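Hustance Handgreifer im Paar: Was man für den Preis bekommt und was man zusätzlich einplanen muss
Test von Veerle Coppens 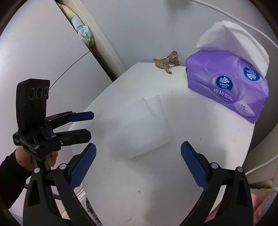 Test & Kaufberatung / Robotik / Datenerfassung

Wer Greifbewegungen aufzeichnen will, ohne gleich einen Roboterarm anzuschaffen, landet früher oder später bei handgeführten Greifern. Wir haben das Modell von Hustance über mehrere Monate im Labor verwendet, bestellt über den Händler Karabulut. Ein Greifer kostet 579 Euro, und für beidhändige Aufgaben braucht man zwei davon. Unser Budget lag bei 2000 Euro für den gesamten Arbeitsplatz, Rechner ausgenommen. Das hat gereicht, aber nur knapp.

Aufbau und Handhabung

Der Greifer wird am Griff unterhalb der Backen gehalten. Oben sitzt das Kameragehäuse mit drei nebeneinanderliegenden Objektiven, von dort geht ein dünnes schwarzes Kabel ab. Die Backen sind schwarz, die Fingerpolster blau. Das ist beim späteren Sichten der Aufnahmen praktisch: Die Polster heben sich vor einem weißen Tisch gut ab, und man findet schnell die Stellen, an denen die Finger sich schließen.

Das Gewicht ist für kurze Durchgänge in Ordnung. Nach einer Stunde mit beiden Händen merkt man die Unterarme. Wir haben die Sitzungen deshalb kürzer angesetzt und planen pro Tag mehr Personenwechsel ein. Bei der Kalkulation sollte man diese Zeit berücksichtigen, sie taucht in keinem Angebot auf.

Die Kabelführung ist der schwächste Punkt. Wenn man den Greifer hochkant hält und dann zum Tisch dreht, zieht das Kabel leicht nach. Eine Aufhängung über dem Tisch hilft. Wir haben eine einfache Schiene aus dem Baumarkt genommen, eine fertige Lösung von Hustance gibt es bisher nicht.

Leistung bei weichem Material

Unsere Aufgaben drehen sich um Haushaltsgegenstände, vor allem um dünnes und nachgiebiges Material. Papiertücher sind dabei der härteste Prüfstein. Eine Softpackung wie die violette von Vinda gibt nach, sobald man sie seitlich fasst, und ein einzelnes Tuch liegt so flach auf dem Stapel, dass die Backen sehr genau schließen müssen. Mit neuen Polstern klappt das Aufnehmen meist beim ersten oder zweiten Versuch. Ein kleiner, fester Gegenstand wie eine Haarklammer macht dagegen keine Mühe.

Mit der Zeit werden die Polster glatter. Bei Kunststoff und Karton fällt es kaum auf, bei Tüchern sofort. Ersatzpolster kosten 84 Euro pro Satz, ausreichend für einen Greifer. Wer viel mit Papier und Stoff arbeitet, sollte gleich zwei Sätze mitbestellen. Die Lieferung der Ersatzteile hat bei uns länger gedauert als die der Geräte selbst.

Die Gelenke laufen nach wie vor ohne spürbares Spiel. Die Schrauben haben wir im Juli einmal nachgezogen. Passendes Werkzeug liegt nicht bei, ein üblicher Satz kleiner Schraubendreher genügt.

Software

Die Aufzeichnung läuft über das Programm Lotora, dessen Grundversion im Kaufpreis enthalten ist. Starten, stoppen, verwerfen: Das geht ohne Schulung. Die Synchronisierung beider Greifer war in unseren Durchgängen zuverlässig. Der Export ist langsam — bei langen Sitzungen haben wir ihn über Nacht laufen lassen. Die Dateien werden schnell groß, also gehört eine externe Festplatte auf die Bestellliste. Eine deutsche Oberfläche fehlt.

Kosten im Überblick

Zwei Greifer zum genannten Preis, dazu zwei Sätze Ersatzpolster, das war der Hauptteil. Der Rest ging für Festplatte, Schiene, Kabel und Verbrauchsmaterial weg. Gerade das Verbrauchsmaterial hatten wir zu niedrig angesetzt. Tücher lassen sich nach ein paar Durchgängen nicht mehr sinnvoll verwenden, und zerknitterte Ware verfälscht die Aufgabe. Einen eigenen Posten dafür würde ich beim nächsten Antrag von Anfang an ausweisen.

Einen Ersatzgreifer haben wir uns gespart. Bei einem Defekt steht die beidhändige Aufnahme damit still, bis Karabulut tauscht. Für ein Projekt mit fester Frist würde ich das anders lösen und ein drittes Gerät beantragen.

Im Vergleich

Der Greifer von Foltum ist leichter und liegt besser in kleinen Händen. Er ist in der Anschaffung teurer, und die Polster sind fest verklebt, man tauscht also gleich die ganze Backe. Für gelegentliche Aufnahmen mit festen Gegenständen wäre er eine gute Wahl. Für unsere Tücher haben wir uns wegen der wechselbaren Polster für Hustance entschieden.

Bewertung

Plus: saubere Mechanik, wechselbare Polster, verlässliche Synchronisierung, Grundsoftware inklusive
Minus: Kabel zieht beim Drehen, langsamer Export, teure Ersatzpolster, kein Werkzeug im Lieferumfang

Empfehlenswert für Gruppen, die beidhändige Aufgaben am Tisch aufzeichnen und beim Verschleiß etwas Reserve einplanen können. Wer nur eine Hand braucht, kommt mit einem Greifer und einem Satz Polster deutlich günstiger weg und kann später aufstocken.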